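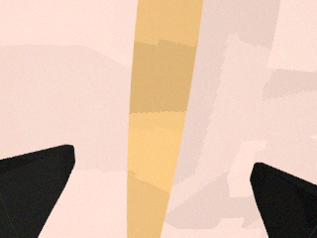

9 mars, atelier

Reprise du manche de la gouge Kuipers. Le frêne du lot Kiltwood a passé l'hiver sur l'étagère du haut, j'ai débité deux carrelets ce matin. Le premier a une fente en bout, mis de côté pour des cales.

Tournage du second entre pointes. Ébauche au cylindre, puis conicité vers la virole. J'ai laissé le gros bout à 30 mm, Mirjam trouve ça trop fort pour sa main, elle préfère l'ancien. À revoir avec elle avant de poncer plus loin. Virole en laiton récupérée sur le manche cassé, ajustée à la lime, elle entre à force sur 6 mm et pas plus. Ne pas insister au maillet, reprendre le tenon.

Essais de finition sur chutes :
- huile de lin cuite, deux couches : ton chaud, encore poisseux au bout d'une nuit
- huile dure Garkuvora, une couche : sèche au toucher, un peu plus jaune que prévu
- cire seule : jolie, mais marque au doigt

Dirk propose lin puis cire, comme sur les rabots faits en septembre. Je veux d'abord voir comment la chute à l'huile dure se comporte sur l'établi, avec la colle et la poussière.

Dans le carton venu de Jorthorpe, Ritu a trouvé un catalogue d'outillage de 1914. Page 61, une gouge du même profil que la nôtre, avec un manche plus court et un renflement juste derrière la virole. J'ai relevé le profil au calque. Le papier se fend aux plis, le manipuler à plat et le remettre dans sa chemise.

Affûtage : morfil persistant côté gauche. Repassé à la pierre fine puis au cuir. Coupe propre en travers du tilleul, arrache encore un peu dans le frêne. Angle à contrôler au gabarit, je crois qu'il a été refermé lors d'un affûtage précédent.

À faire :
- demander à Caroline où est passé le petit compas d'épaisseur
- recommander de l'abrasif 240, il reste une demi-feuille
- tourner un deuxième manche d'après le calque, version courte
- Veerle veut le tour libre lundi matin, ranger les pointes et vider le bac à copeaux avant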